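Ticket 700 – Obi two-arm kit, left gripper reports "object lost" while holding
Opened: November 17, 2018
Raised by: Wahyudi Santoso, Stundmont
Assigned to: Delphine Ridgeway, Romunico support
Status: open, waiting for customer

Wahyudi Santoso
Evaluation kit, bottle and rack task. The left gripper closes on the neck of the bottle, lifts, then reports "object lost" and stops the arm. The bottle is still in the fingers. Right arm runs the same program without the fault. Restarting the controller makes no difference.

Delphine Ridgeway
Please send the grip log for the left arm and the value of the hold threshold. The default is 64. Also confirm whether the two arms were set up from the same profile.

Wahyudi Santoso
Log attached. Left threshold is 64, right is 3. Raphaël Besson did the setup and thinks the right one was changed during the January trial. The profiles are separate.

Delphine Ridgeway
That explains the difference between the arms. On glass the fingers settle slightly after closing, and the motor current drops below the default. Set the left threshold to 3, save, and power the arm off and on. A restart from the menu does not reload the profile – the manual is unclear on this point and I have reported it.

Wahyudi Santoso
Done. Fault has not come back on the neck grip. Two further points before we decide on the kit.
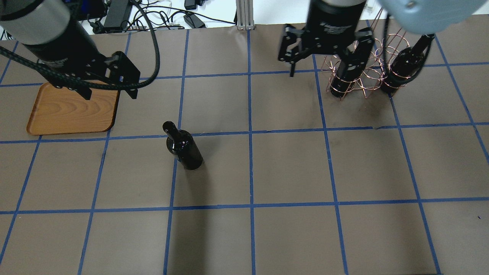 First, the bottle start position is taught by grid cell, and we would like to enter an offset within the cell. Second, can the threshold be set per object? The tray and the bottles will need different values.

Delphine Ridgeway
Offset: yes, under Positions, Advanced. Per-object threshold: not in this release. Use two profiles and switch between them in the program. Please run the full sequence with both and send the logs.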